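Slicing radish with the Lernier prep package

2025-06-02

So I finally got some proper hours with the Lernier food prep package, the one several of you have been emailing me to review since April. If you missed my earlier post, it's a bolt-on kit for a six-axis arm: a gripper, a force sensor, a printed bracket, a big bundle of cable and a subscription to their software, which is called Clustness (no, I don't know either). You bring your own arm and your own knife. And your own vegetables!

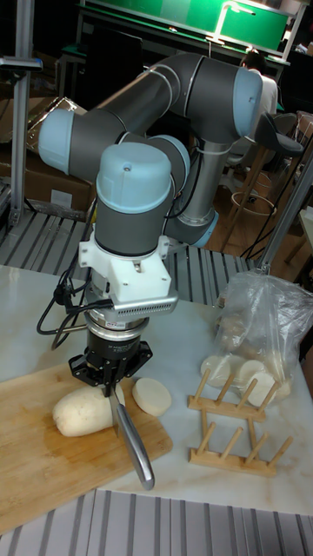
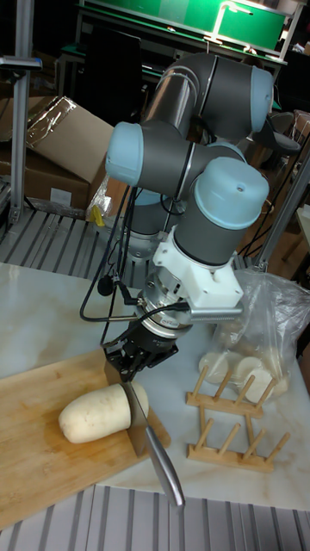 The Lernier gripper on knife duty, with a peeled white radish on the board and slices in the bag to the right.

Let me start with the price, which is what everybody asks. The kit is $1,167 if you pay up front, or $116 a month for a year, and you can do that math yourself. Clustness is free for the first 2 months and then it's a separate bill. I paid for mine out of blog money, and Lernier has not seen this post.

Setup took me most of an afternoon. The bracket went on fine, but the manual shows the cables routed down the other side of the wrist from where mine wanted to go, and I spent way too long trying to match the drawing before I gave up and let them loop out on the left. They've stayed out of the way of the board so far. I'd still pay extra for a decent set of clips in the box.

The gripper is the part I like best. It's a plain parallel one, nothing fancy, and it holds a normal kitchen knife. I was expecting to have to buy some special blade from them (the competing Fostico set makes you do exactly that, and they are not cheap). You do need to teach it where the edge is every time you put the knife back in, and you can't skip that step. I tried skipping it once and got a very nice cut in my board.

Then there's the force sensor, the silver thing above the gripper. Clustness uses it to decide when the blade has found the vegetable and when it has reached the board. On daikon this works really well. You set a thickness, you set how hard it's allowed to push, and off it goes. My first slices were wedges, thick on one side and thin on the other, and I blamed the software for an hour before I found that I'd taught the knife in at a slight tilt. Fixed that, and the rounds came out even enough that I'd serve them to my mother-in-law.

Carrots were harder. They roll, and the kit gives you nothing to hold the food still. I ended up shaving a flat side on each one by hand, which kind of defeats the point. Cucumbers were okay. Onions I gave up on.

Valentin Mocanu, who commented on my last post, wanted to know if it could also place the slices in a rack. Yes, sort of! There's a pick-and-place routine in the menu, and I got a small wooden dish rack to try it with because the pegs are about the right spacing for a thick round. Putting a slice in a slot is doable if you're patient. The catch is that one gripper can't hold a knife and a slice, so you have to stop and swap over, and there's no tool stand in the package. Lernier sells one as an add-on. Of course they do.

Other gripes, quickly. The software logs me out whenever the laptop goes to sleep. The gripper fingers are a pain to clean, with little corners where the radish juice gets in and dries. And the default cutting speed is so slow that I made a whole pot of coffee during one radish. You can turn it up, but the setting is buried under "Advanced" and wants a password that's printed on the last page of the manual.

I know some of you are waiting on the Matsuda kit before you decide. I've only seen the price list, $1,057 with a tool stand included, and on paper that's tempting. I've asked for a loaner and will write it up if they say yes. If you need something now and you mostly cut soft, fat, well-behaved vegetables, the Lernier is a decent buy and I'm keeping mine.

Next up is sweet potato, if my knife is up to it. Leave your requests in the comments, and please, no more onions.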